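Bilport works closure — your questions

Last updated January 2018. We'll add to this as we hear more. Please check back before ringing, the phones are very busy.

What has been announced?

Holanda is to stop production at its Bilport works. The company says orders have dropped and the site costs too much to run. Packing goes first, then the main line. Offices last.

Who is Holanda?

Makes fittings for fridges, ovens and other kitchen goods. Bought the Bilport works from Prastedau. Head office is at Dadari, which is not affected.

How many jobs are going?

Up to 1,036 across the site. That is the company's figure and includes agency staff. It doesn't include cleaners, canteen or drivers working for other firms — we have asked for those numbers seperately.

Is it definite?

No. There has to be a consultation first and the company must listen to other ideas. Gervásio Rocha, for the management side, has said a buyer for part of the site "would be looked at seriously". No names given. Please don't read too much into it.
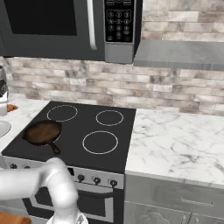
Rosimeire Medeiros writes: I was told in the packing hall that we'd get our letters the same day and mine still hasn't come. Neighbour has hers. Am I on the list or not?

Reply: no letter doesn't mean you're safe and doesn't mean you're not. Letters are going out in batches. Ask your line manager for the date of yours, in writing if you can. If no reply in 3 days, tell your rep.

When do the first people leave?

Not before the consultation ends. After that, notice as in your contract or the legal minimum, whichever is longer. Some people may be asked to stay on to clear the site. You can say no, but check what it does to your redundancy pay first.

Will I get redundancy pay?

If you're employed by Holanda and have two years' service, yes, at least the statutory amount. Years worked under Prastedau should count, as staff were transferred over. Dig out old payslips now if you have them. Agency staff — different rules, come and see us.

I've been offered a job at Dadari. Do I have to take it?

Depends. If it's a long way off or on worse terms you can usually turn it down and keep your redundancy pay. Don't refuse on the spot. Get the offer on paper, then get advice. You should get a four-week trial if the job is different.

Can I look for work while I'm still there?

Yes. Once you are under notice and have two years in, you can have reasonable time off for interviews or training. Tell them beforehand.

What help is there in town?

Drop-in at the library, upstairs, Room 7. Three things on offer at the moment:

1. CV and application help. Bring an old CV if you've got one, if not just bring yourself.

2. Money and benefits. Obadia Kashindye is there most mornings. Bring rent or mortgage letters, council tax, anything with a red heading on it.

3. Short courses. Free to anyone from the works, food hygiene, forklift, basic computing. Eight places on each so put your name down early.

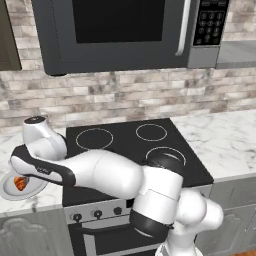
What about suppliers and small firms?

If you are owed money by the works, send your invoice again now and keep proof. Edvin Bakke at the council's business desk is making a list of local firms who stand to lose trade. Sandwich vans, taxis and so on all count. Being on the list doesn't commit you to anyting.

What happens to the land?

Not known. It's zoned for industry and any change would need planning permission. There's been talk of houses. No application has come in.

Is there a public meeting?

Yes, in the town hall, date to be confirmed. Tatu Rotich will chair. Questions can be handed in at the library desk beforehand, and you don't have to give your name.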